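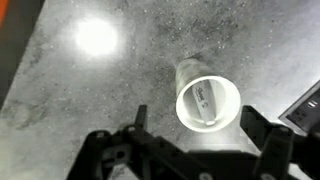 A cup on a speckled counter.

Against the Scale: Why Lunch at Work Should Not Be Sold by Weight
Primo Costa, 18 August 2022

In July the cafeteria in our building at Daltside changed the way it sells lunch. Before, there was a plate and the plate had a price. A small plate cost less, a large plate cost more, and what you managed to put on it was your own affair. Now there is a scale next to the cash desk, and everything that comes from the hot counter or the salad counter is paid by the gram. The caterer, Marino, has introduced the same system in its other cafeterias, and I hear that the people of Larkow, across the river, will get it after the winter.

I want to argue that this is a mistake. I know that the subject is a small one. But I have eaten in company cafeterias for 30 years, in three countries, and I believe that the way a company sells lunch to its own people has some effect on how they spend the rest of the day.

The argument for the scale is fairness. Who eats little pays little. I accept that this is true as arithmetic. A colleague who takes only soup and a piece of bread was paying too much under the old system, and she had reason to complain. The caterer also says that people leave less food on the plate when they pay for each spoonful, and I can believe this too, although I have not been shown any numbers.

What I do not accept is that weight is a fair measure of a meal. Potatoes are heavy. Beans are heavy, and so is rice when it has taken in its water. A boiled beet weighs like a stone. Lettuce weighs nothing, and neither do fried onions or the little cubes of toasted bread. So the person who does physical work and needs potatoes pays the most, and the person who sits in the office, as I do, and takes leaves with some ham on top, pays the least. The ham costs the kitchen more than the potatoes. Everybody who has ever bought ham knows this. The scale doesn't know it.

After some days people began to adapt themselves. I saw a man let the sauce run off his spoon for a long time before he put the meat on his plate. I saw the melon stay in its bowl, because melon is water, and the grated cheese go quickly. I have caught myself choosing the dry cake over the yogurt. This is not how an adult person should think about lunch. It is a kind of calculation that we already do in the supermarket and with the electricity bill, and the middle of the working day was one of the few places where we were free of it.

Then there is the line. Under the old system the cashier looked at the plate, said the price, and you paid. With the scale you must put down the tray, take the plate from the tray, wait until the number stops moving, put the plate back. If there is soup, it is again the same with the soup. Our lunch break is 30 minutes. Last week I stood in line for eight of them, holding a plate that was becoming cold. I do not blame the cashier, who is as quick as before and has become noticeably less cheerful.

I should be just and report that the plates are now different also. They are heavier. The weight of the empty plate is subtracted, so this should not matter, but I have heard at least one long discussion at our table about whether it is subtracted correctly. Under the old system we talked about football. 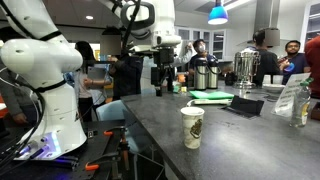
Cinzia Sanna wrote to me, after she had read a first version of this text, that I am defending a system which was good only for big eaters like myself. She said that for years she paid for the large plate because the small one did not have space for both a vegetable and a main dish, and that she never once finished it. With the scale she spends 20 percent less in a month. She also said that if the line is slow, the company should ask for a second scale, and that a man who counts the grams of his yogurt has a problem which the old price list would not solve.

I have thought about her letter a good deal. On the point of the small plate she is right, and I had not seen it, because I never take the small plate. But I would draw another conclusion from it. If the small plate is too small, let us have a middle one. If soup and bread cost too much, let soup and bread have their own price, written on the board where we can read it before we choose. A price that I know in advance is a courtesy. With the scale I learn the price of my lunch when it is already on my plate and cannot go back, with colleagues waiting behind me.

There are places where I find selling by weight quite natural. A buffet on the highway is one, where strangers come and go and the owner must protect himself from the man who builds a tower. Our cafeteria is for people who see each other every day. The ones who build towers are known to all of us, and most of them work in the warehouse and are hungry. I was always content to pay a few cents more so that they could eat well. I suspect that many others were also content, but we were not asked.

The contract with Marino comes up for renewal next year, and there will be a meeting before it. I intend to go and to ask for the plates back, in three sizes this time. Cinzia Sanna intends to go too, and will speak for the scale.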